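Looking After Science Fiction Paperbacks at Home

Old science fiction paperbacks were printed cheaply and sold to be read a few times. Most of the ones on my shelves are past fifty years old, and the paper shows it. These are the habits I have settled into for keeping them readable.

Shelving. Stand paperbacks upright, snug enough that they don't lean, with room to get a finger behind the spine. Leaning books take on a slant that is hard to get out. Very thick space operas do better lying flat, no more than three to a stack. Keep the shelf off an outside wall if you can, and out of direct sun. Yellow and red spines fade first.

Dusting. Hold the book shut and brush the top edge away from the spine with a soft, dry paintbrush. A 2 inch brush is plenty. Don't use spray polish anywhere near the shelf while the books are on it.

Price stickers. Warm the sticker with a hair dryer on low, a few seconds at a time, and roll it back from one corner. Stop if the cover ink starts to lift. Leftover glue on a glossy cover comes off with a white vinyl eraser. On an uncoated cover I leave it alone.

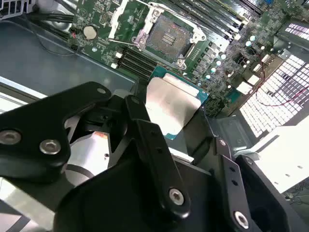
JOLLPORT, March

Musty smell. Put the book in a lidded plastic tub with an open dish of baking soda, not touching. Fan the pages a little and leave it for 11 days or so, changing the soda once. If you see fuzzy growth, bag that book and keep it away from the others.

Loose pages. Use a thin line of PVA glue, put on with a toothpick along the inner edge of the page only. Slide the page in, line up the top, lay wax paper on both sides and press under a heavy book overnight. Clear tape turns brown and pulls the print off with it.

Magazines and digests. Bag them with a backing board, open end up. Write the issue on a slip of paper inside the bag so you aren't pulling them out to check.

Keeping a list. Mine is a plain spreadsheet: author, title, publisher, printing, shelf. It has 824 lines now and has saved me from buying several duplicates. Put the cover price in too. It helps tell printings apart.

Filed under: Home Library, Paper Care, Science Fiction

3 comments

Wegener
Does the baking soda work on hardcovers with cloth boards? Mine smell like a basement.

Faith Rweyemamu
It did for me, but it took closer to a month. Take the jackets off first.

Flinen
Cornstarch on greasy fingerprints, left an hour and brushed off. Test a corner.

Contact | © Skustodeck | Back to top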